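Clearing the big table before tea

My big wooden table is a magnet. Cables, mugs, bits of paper, a mouse with no computer anywhere near it... you name it, it ends up there. I used to save it all for one huge tidy in April (never again!) and now I do a quick clear every afternoon at 4.

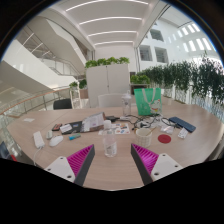 2 min read (182 words in the short version)

Start with the cables, they're the worst of it. Pull every plug and charger out of the heap first, then wind each lead round your hand and pop a bread tie on it. Black ones in one bag, white in another. I use an old Rikska tote for mine and hang it on the door.

Mugs and bottles next. Anything with a lid gets the lid checked before it's moved, I've soaked a notebook that way and it dried like a poppadom. Coasters can stay out, you'll only want them again.
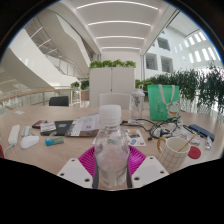 Then it's paper. Stack the booklets and loose sheets biggest at the bottom, and keep stickers flat inside a folder or the corners curl up. Little packets go in a jar. If you haven't opened one in a month, bin it!

Last job is a wipe down with a damp cloth, going along the grain, and then a dry one straight after. I was given a tin of Garkow polish and it's lovely stuff but you only need a dab, mine has done the table 51 times by my tally on the lid and there's still a good bit left.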